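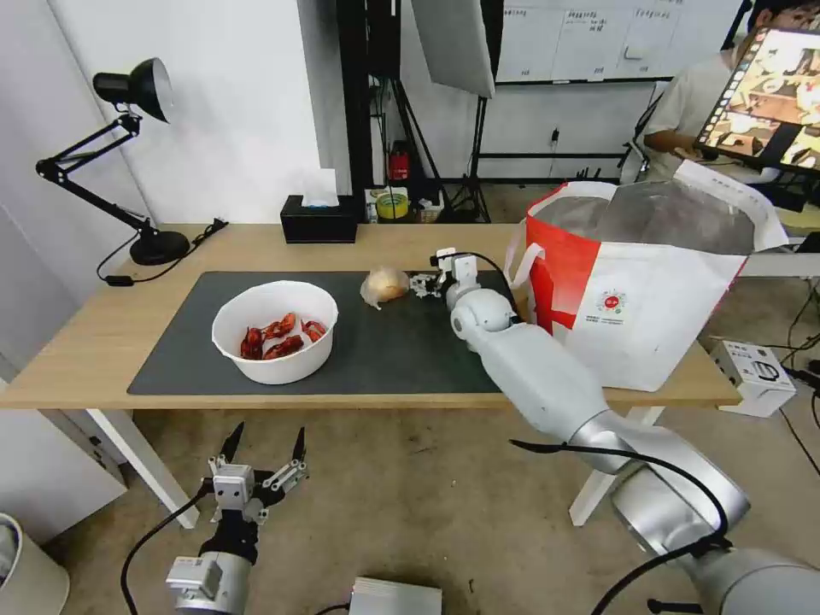
Vol. 50, No. 4

Study Tests Mixed Hands for Handling Wrapped Food

A group led by Lilian Shemweta has reported a method that lets a two-armed robot choose between a jointed-finger hand and a two-fingered gripper when it handles groceries. The method, named Mimine, was trained on 700 recorded tasks and completed 621 of the same number of new ones. Items in clear film, such as a wrapped onion, remained the hardest group - reflections often hid their edges from the camera. Co-author Hubert Pfister said the next tests, planned for February, will add soft packages and open bowls.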